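### 3.2 Workspace

The arm was assembled in a shared workshop in June from a used Wusar base and a Miltex controller. Joint limits were set by hand, and speed was capped at 600 mm/min - slow, but safe near other benches.

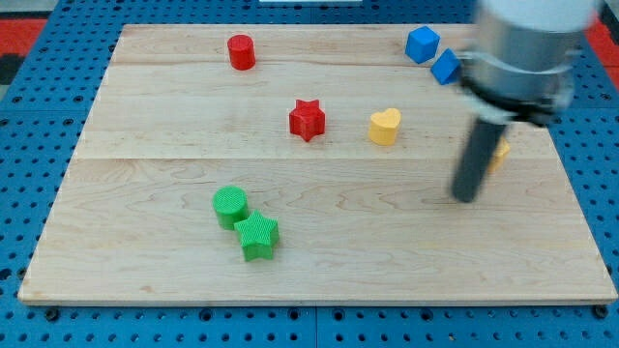
**Figure 3.** Work area with the arm over the board.

Grasp planning treats each block as an upright prism. The star blocks, with five points and ribbed sides, leave fewer usable contact pairs than the cubes.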